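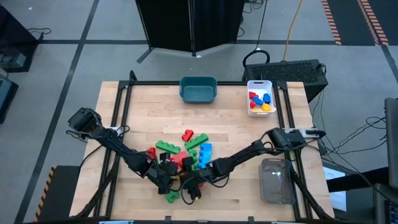 Bricks in the middle, the three containers I have now

oakrail
Hello all. I need advice on sorting large bricks, the chunky kind for small children. We have one white basket with a handle hole where red, blue and yellow ones live together, one dark teal bin and one clear gray container. The last two I keep free and I can't decide what goes in them. My idea was green bricks in the teal bin and all the odd shapes, like the small red L, in the clear one. Is it better to sort by color or by shape? We own 158 bricks in total, most of them still in a box from the Brivden flea market.

tuulikki_b
By shape, always. Color you can see from across the room, but a short brick under a long one you will never find. I sorted by color for 18 months and each time we built a wall, my son turned over every bin.

pannier7
I disagree with tuulikki. Small children ask for "the blue one", they don't ask for "the two by four". With 158 pieces you are fine with color. If you had 400, then yes, go by shape.

oakrail
Thank you both. My daughter asks for colors, this is true. But when I clean up in the evening, I am the one who sorts, and by shape feels slower to me. Also the long green ones take a lot of space. They lie across each other and after that the lid of my old box did not close.

pannier7
Then put the long ones flat on the bottom, studs up, and the small ones on top. Are you washing the flea market box first? I use the mesh bag from Flendine and warm water with dish soap.

oakrail
Yes, I will wash them this week. One more question, about the table. It is light wood with a visible grain, and I don't want scratches when the bricks are poured out. Do you use a mat, or do you leave it bare? 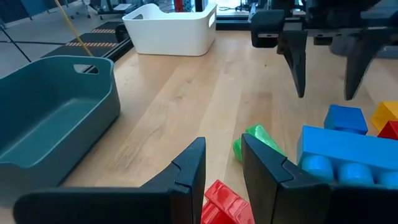 tuulikki_b
Leave it bare, in my opinion. With a mat the bricks don't stand straight, and a tower falls before it has seven floors. We oil our table each February and the small marks disappear – or I stopped to see them, I am not sure.

pannier7
A thin cork mat works well for us, and it is much quieter. The felt ones collect hair.

oakrail
I will try cork then, and go back to bare wood if the towers fall. For the bins I start with color. The clear container will be for odd shapes only.

tuulikki_b
Write again in a month, please. I still say shape :)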